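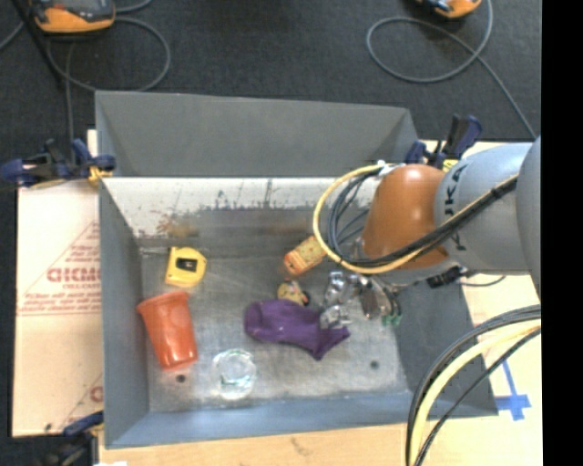

Who we are

Multari is a small civic research group that follows how public money gets promised, budgeted and spent by local councils. We started in May with four people, one borrowed desk and a huge pile of meeting minutes (we still love minutes!), and today we cover 29 councils across the Ledesma valley.

Annick Grewal leads our budget team. Graça Vieira and Lautaro Fuentealba sit in on council sessions, often late into the evening, and write them up in plain language so anyone can follow a vote without a law degree. Josefina Cáceres runs our open workshops, where residents learn to file a records request and read what comes back – around 900 people have joined so far, and the questions they bring keep shaping our work.

We take no money from parties or candidates. All our reports are free to read, copy and argue with. Come to a workshop, or write to Renato Barrientos at the Tistham office!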